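I have been thinking about coat racks a lot more than a grown woman should, and I blame February. February is when every jacket in the house comes out at once, plus the scarves, plus the bag you swore you'd emptied, and all of it lands on the same kitchen chair. We have a perfectly good closet eight steps from the front door. It might as well be in another county.

So my opinion, and I will defend it at any dinner table, is that the closet by the door was a mistake and the old-fashioned standing coat rack should come back. I mean the kind your grandmother had, a pole with arms on it, right out there in the open where company can see it (gasp!).

I wrote a couple of paragraphs about this in the neighborhood newsletter and got more mail than I did about the parking thing. Liam Horgan, two doors down, told me a coat rack is "a scarecrow you pay for." He's a hooks-on-the-wall man. He has a row of them he bought from Lemano and he put them up with a level and everything, and they look great, and his kids throw their coats on the floor underneath. I rest my case.

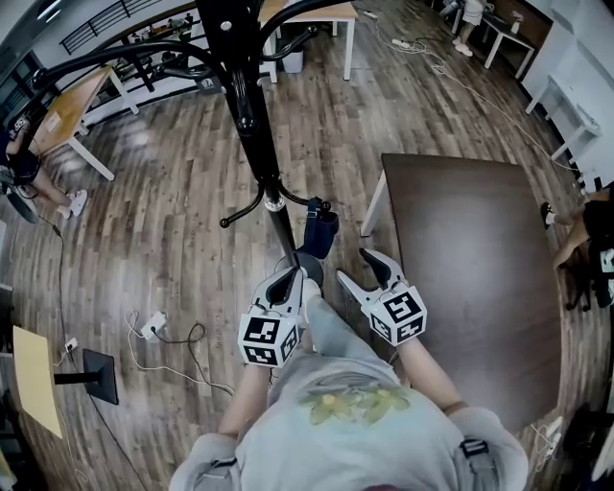 My big complaint with wall hooks is that they only work from one side, and they only work for the one wall you picked. A pole stands wherever people are. Put it next to the table if that's where everybody ends up, and if you hate it there, you pick it up and move it and you haven't left a single hole in the plaster. I also want two levels, and I'm stubborn on this point. A black rack with big curved arms sweeping out up top and a couple of smaller hooks down the pole makes total sense to me, and a dark blue bag hanging by its strap near those lower hooks is exactly where I'd want a bag to go. Coats up high, bags lower down, and the little knobs on the ends of the hooks are a nice touch too, since a bare metal tip will chew right through a knit collar. I lost a good cardigan that way and I'm still mad.

Now, the tipping. Everyone brings up the tipping! Yes, a cheap one will go over if you hang four wet parkas on the same side. I had a Fitzgerald for years that leaned like it was listening at the door. The answer is to get one with some weight in the foot and then spread things out a little, which is not a lot to ask of people who can load a dishwasher.

What I can't get past is the price of the alternatives. My sister was quoted $1,191 for a "drop zone," meaning a bench, a few cubbies and a board with pegs on it, and the fancier version with doors was $1,693. For doors! Doors are how we got into this mess. You open the door, you need a hanger, the hangers are all tangled up, your hands are full of groceries, and the coat goes on the chair. Every step you add is another chance for the chair to win.

The other thing I hear is that a loaded rack looks messy. Well, sure, it looks like people are over. I like walking into a room and seeing whose bag is there before I've even found the person. My aunt's rack held three generations of raincoats and one umbrella that didn't open, and I can still tell you what it smelled like.

Liam says he'll come look at mine once I've bought it. I've got it narrowed down to a Wamura and a secondhand one with a wobbly arm, and I'm leaning toward the wobbly one.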